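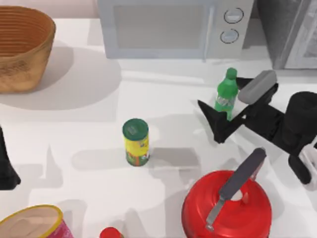
Ehlers

Dralis Tudow – two-arm counter cell, simulation pack
Price: £897 per seat, download only. Support from Drullotport, 9 till 4.

What you get: both arms, black two-finger grippers, white counter, kitchen appliances, more than 132 loose objects (bottles, tins, canisters, baskets and so on). Camera set for above the counter and one on each wrist. Runs on the same controller files as the real Tudow cell, so anything you tune here carries over. Mostly. See notes on friction further down.

Setting up

Unzip to a short path. Long ones still break the texture loader, fix due September.
Load the counter first, then the arms. Other way round and the bases end up sunk into the worktop.
Home both arms. Watch the left one come in, if it twitches at the elbow the joint limits file is the old one.
Open and close each gripper a couple of times with nothing in it.
Then objects. Drop them in from just over the surface and let them settle before you save. Save as a new layout, don't overwrite the default (people do, then ring us).

First grasp: use a small bottle, upright, well clear of everything else. Bring the fingers in either side of the top half and stop before contact, check the gap looks even on both sides. If it's off, adjust the wrist offset in the arm file. Do not move the bottle to suit!

Wrist cameras

Finger tip should show at the bottom of the view, just the tip. If you can see half the finger the camera mount has slipped back to the default tilt. Happens after an update. Re-enter your tilt value and reload.
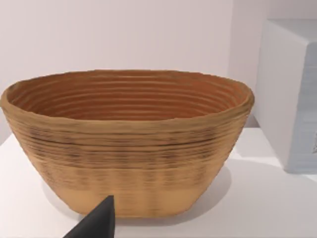 Coiled basket on the counter, finger tip bottom left

Baskets are the fiddly ones. The collision shape is simpler than the ridges you see, so fingers can look like they're touching when they arent. Rim grasps want a slow close. There's a finer collision mesh in the extras folder, slower to run but worth it for basket work.

Keeping it going

Clear the cache when textures go soft and stay soft. A bit of blur close up is normal, the low-detail set is on by default.

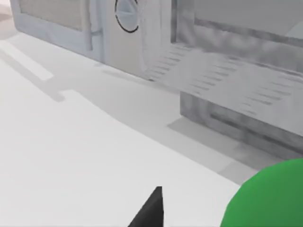 Shadows off if you're short of graphics memory, helps more than dropping the resolution.
Check the appliance positions after any import. They should sit flat on the worktop, no gaps underneath.
Keep a copy of your wrist offsets somewhere outside the install folder. Updates wipe them.

Friction: pads are set grippier than the real ones. Turn down to 2 on the pad slider before you trust a lift.

Faults we get asked about

Objects jitter on load – time step too big.
Gripper closes on one side only – mirrored finger file, reinstall the grippers only.
Black wrist view – camera loaded before the arm, restart.

Licence covers 2 machines per seat. Upgrades from the older pack, email us with your order number and we'll sort the diffrence.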